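Etiquetas, fita preta e o jogo do galo

Já não escrevia aqui há semanas e a culpa é toda da mesa grande. Quem acompanha o blog sabe que ando há meses a tentar pôr ordem no quarto dos jogos (que também é escritório, quarto de hóspedes quando calha e, no inverno, estendal). Pois bem, a mesa preta está finalmente onde eu queria, e a primeira coisa que fiz com tanto tampo livre foi um tabuleiro de jogo do galo em ponto grande!

A ideia veio do Mandla Makhubela, que na casa dele tem um pintado no chão da varanda. Eu não quis pintar nada. Queria uma coisa que se pudesse arrancar num domingo de família, quando é preciso pôr a travessa do arroz em algum lado. Então foi cartão branco, fita preta e paciência. Muita paciência, que eu a cortar a direito sou um desastre. 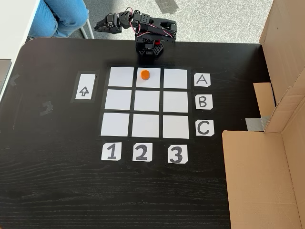 N.º 20

Ora então, nove quadrados de cartão e fita preta entre eles. A fita preta sobre tampo preto foi a melhor decisão disto tudo, porque se me foge a mão um milímetro só eu é que sei (e agora vocês). Comecei com uma fita de papel da Clotari que tinha cá em casa e larguei-a logo, levantava nas pontas mal se apoiava o cotovelo. Depois fui à gaveta buscar um rolo sem marca nenhuma e ficou.

As letras foram feitas à mão. A, B e C, uma para cada fila, para se poder gritar a jogada da cozinha sem ter de vir apontar com o dedo. O A saiu-me mais fininho, só em contorno, porque ainda estava a decidir o estilo, e quando cheguei ao B já tinha ganho confiança e carreguei na tinta. Pensei em refazê-lo. Não refiz. Dá-me um certo gosto olhar para aquilo e ver onde é que perdi o medo.

Quanto às peças, andei a experimentar. Botões escorregam. Feijões são pequenos demais para casas deste tamanho e acabam sempre debaixo do armário. Tampas de garrafa funcionam, mas fazem um barulho que me dá cabo dos nervos. O bloquinho laranja ganhou por larga margem: é curto, não rebola e vê-se do outro lado do quarto. E fica tão bem em cima do branco! Se alguém tiver sugestões para a outra cor, deixe nos comentários, que eu estou entre o verde e o azul e já mudei de ideias umas quatro vezes.

O passo seguinte foi culpa do Finbarr Ní Bhriain, que esteve cá a passar uns dias e tem alma de arquivista. Perguntou-me como é que eu ia apontar as partidas só com letras. Apontar as partidas? Eu nem sabia que isso se fazia. Mas pronto, sentou-se ali com o caderno da Dranivska que lhe emprestei e explicou-me que com letras de um lado e números do outro cada casa passa a ter nome, como no xadrez ou na batalha naval. Resisti uns cinco minutos. Depois fui buscar mais cartão.

Com os números a coisa ganhou logo outro ar. As letras ficam numa ponta, por cima das colunas, e os números correm de lado. E já agora um cartão fora do tabuleiro, com uma seta, para a peça ter onde esperar antes de entrar em jogo. Este cartão é a minha parte preferida. Acho que todos os jogos deviam ter uma salinha de espera.

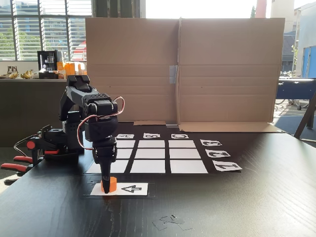 Voltando à mesa propriamente dita, perguntaram-me no último texto se valia a pena uma superfície tão escura. Depende do que aguentam. Eu gosto imenso, os cartões brancos saltam à vista e o veio da madeira ainda se nota se nos pusermos de lado. Mas brilha com a luz, marca com qualquer coisinha que se arraste e mostra o pó de uma maneira quase ofensiva. Passo um pano seco de manhã e, quando me lembro, um bocadinho da cera da Cokach, pouca, senão a fita depois não agarra. Aprendi isso à minha custa, como quase tudo nesta casa.

Em dinheiro, o projeto foi uma pechincha. O cartão era de uma embalagem antiga, a fita já cá estava e o marcador também. A mesa é que foi outra conversa, mas essa comprei-a em segunda mão e já me queixei dela que chegue.

Para quem quiser fazer igual, cortem primeiro um quadrado como deve ser e usem-no de molde para os outros todos. Eu medi um a um, com régua, e ficaram quase iguais. Quase. Comecem também a colar pela casa do meio e vão abrindo para fora, que comigo resultou à segunda tentativa, depois de à primeira ter começado por um canto e chegado ao outro completamente torta.

No próximo texto mostro a prateleira dos puzzles, que está uma vergonha. Tenho lá um da Ó Gríofa com 400 peças dentro de um saco de pão, sem caixa e sem tampa, e não faço a mínima ideia de qual é o desenho.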